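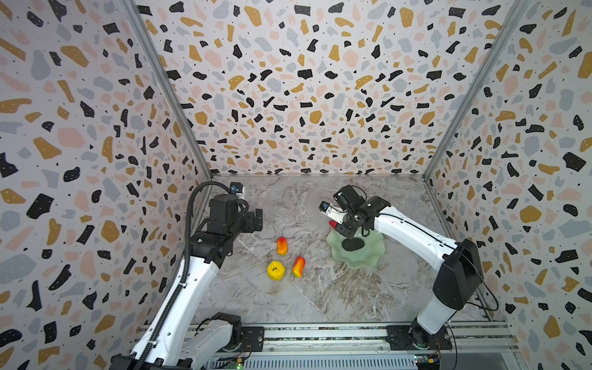

Food recall

A food recall is the removal of a food product from sale, and in many cases from customers' homes, after the product is found to be unsafe or wrongly labeled. It may be started by the manufacturer, an importer or a retailer, or ordered by a public authority. A recall differs from a withdrawal, in which goods are taken back from warehouses and stores but the public is not asked to return anything.

Causes

The most common causes are undeclared allergens, contamination with bacteria such as Listeria or Salmonella, and foreign material such as glass, metal or hard plastic. Undeclared allergens often come from packing errors, for example when a product is put into the wrong carton or an old label is used after a recipe change. A smaller number of recalls concern chemical residues, faulty seals or a wrong use-by date.

Procedure

A business that learns of a possible hazard first places its remaining stock on hold. It then identifies the affected lots from production records and contacts the customers that received them. Notices to the public normally give the product name, package size, lot code and date marking, along with the nature of the risk and instructions for return or disposal. Returned goods are kept apart from other stock until they are destroyed or, where the law allows, relabeled.

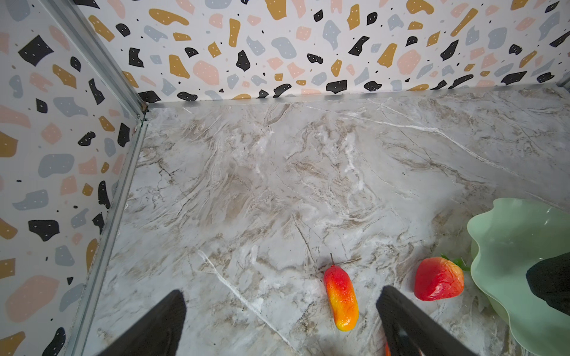
Marble-patterned surface with terrazzo-style wall covering.

Mock recalls

Many food businesses test their procedures with a mock recall, in which one lot is chosen and staff try to account for all of it within a set time. Riet Prins, in a handbook written for the Proltham bakery group, recommended a limit of four hours and at least one exercise a year held outside office hours. Her worked case follows a lot of 185 cases of rye crackers sent to 7 customers, with 10 cases held back as samples.

The Skamton method, named after the dairy where Eluned Howells developed it, begins with a raw ingredient and traces it forward into every finished product. It takes longer than a test based on a finished lot, but it can show gaps in the recording of rework, meaning leftover product that is added to a later batch.

Costs

Direct costs include transport, storage, disposal, refunds and laboratory testing. Lost sales and damage to a brand are harder to measure. Recall insurance is available in many countries, although policies may exclude hazards the insured business knew of before the cover began.

See also

Lot number
Food labeling
Product liability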